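Hand-held gripper rig: left and right units disagree after I swapped the finger pads. What did I break?

Posted in Grippers & End Effectors

pelletjockey

I look after a pair of hand-held grippers that we use to record folding and bagging demos, mostly cloth, some of it black, all of it annoying. Each unit has two fingers, a small camera, a cube with the black-and-white marker patterns on top, and one cable that goes down to the recorder. They worked fine from spring until I decided to maintain them.

The rubber on the right unit's pads had gone shiny and T-shirts were slipping out. I ordered Kairys replacement pads, swapped all of them on the right unit, left the other unit alone (its pads looked okay and I am cheap), and put everything back together before lunch. I felt very good about it for the length of lunch.

Now when both units hold the same garment, the recorded distance between the two hands is off by 3 mm or so when I hold them level, and a lot more when I tip the right one forward. The finger opening on the right also never reads fully closed. It closes. I can see it closing. The software says there is a gap.

Things I have done:
Restarted the recorder. Twice, the second time with feeling.
Reseated the cable at both ends.
Rerun the finger-opening calibration on the right unit. It passes, then reads wrong again after a while.
Wiped the marker cube with a lens cloth.

I did take the marker cube off to reach the screws for one of the pads. I put it back the same way around. I am fairly sure.

Is it the pads, the cube, or me?

flestis_bench

It's you, but in a fixable way.

You have two problems and they arrived together, so they look like one. Take them in order.

The cube first. The software knows where your fingertips are only through a fixed offset from the cube. Take the cube off, put it back a hair crooked, and every fingertip position is wrong by an amount that grows as you tilt. That's your "a lot more when I tip it forward." "The same way around" is also worth checking against the ID list, because a cube turned by a quarter will usually fail in a loud and obvious manner, and a cube that's seated on a crumb of old thread locker will fail in the quiet manner you describe. Pull it, scrape the seat clean, put the screws back in a cross pattern, snug them, and then run the cube-to-tip calibration. That is a different routine from the finger-opening one. Plenty of people run the one with the friendlier name and wonder why it didn't help.

Then the pads. New pads are thicker than worn ones, and the first few hundred squeezes they bed in. So your closed position moved when you fitted them and has been moving since. Squeeze the thing empty while you watch something on TV. I do 226, which is how many fit in one episode of what I watch, and I make no scientific claim for the number. Then recalibrate the opening, with nothing between the fingers.

And do the left unit's pads too. Cheap is fine, but with a fresh grip on one side and a tired one on the other, cloth always slides toward the tired side and your demos will look as if the operator has a grudge.

rutetti_fan_35

had same problem, turned out the cable. try new cable

Stojan Đorđević

I maintain six of these and have made each of the mistakes above at least once, the crumb of thread locker included. flestis_bench is right on both counts. A few things to add from the practical side.

Before you take anything apart, prove which unit is off. Put both in the bench jig, or if you don't have one, clamp them to a straight bar so they can't move, and record half a minute. If the distance between them holds steady but is wrong, it's an offset and the cube is your suspect. If it wanders, look for a loose screw or a marker going in and out of view. Only then get the hex keys out.

Check the cable run while you're there. rutetti_fan_35 gave you one line but it isn't a crazy one. A cable that hangs free from the grip and drops straight to the floor pulls on whatever it's plugged into every time somebody steps over it. On ours the pull went into the camera bracket, and the bracket leaned, slowly, for weeks. We put a Jellach strain clip on each handle. Leave enough slack for the wrist to turn all the way over, then a little more, then stop.

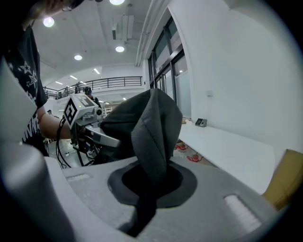

Black cloth also deserves a mention, seeing that you brought it up. When you test after the repair, don't test with it. It swallows the light, the fingertips get lost in the folds, and you'll spend the evening blaming a calibration that is perfectly good. Use a white towel for the first check and go back to the black stuff once the numbers behave. Same thing for bulky items: a big bunch of fabric standing up between the two hands can block one camera's view of the other unit's cube, and then the distance jumps. It's easy to mistake for a hardware fault. I replaced a cube over it in December. The old cube is in my drawer, in excellent health.

After reassembly I put a stripe of paint marker across each cube screw and onto the body. If the stripe is broken, the screw has moved, and you don't have to interview anyone. I also write the date of the last pad change on tape inside the handle. The log has a column for that too, and the log is wrong.

Last thing: the pad screws are short and the cube screws are long, and they have the same head. A long one in the pad hole bottoms out before it clamps, so the pad rocks a bit. It would give you that "passes, then reads wrong" business all by itself. Count your long screws.

pelletjockey

Followed up on all of it. The cube was sitting on a flake of something. It was also, I'm sorry to say, held down by one short screw, whose long brother was in a pad. Cleaned, swapped, did both calibrations, changed the left pads as well. Closed now reads closed. I did 159 squeezes before the episode ended and decided that was enough.

Bought a new cable too. The old one was fine, so now I have a spare.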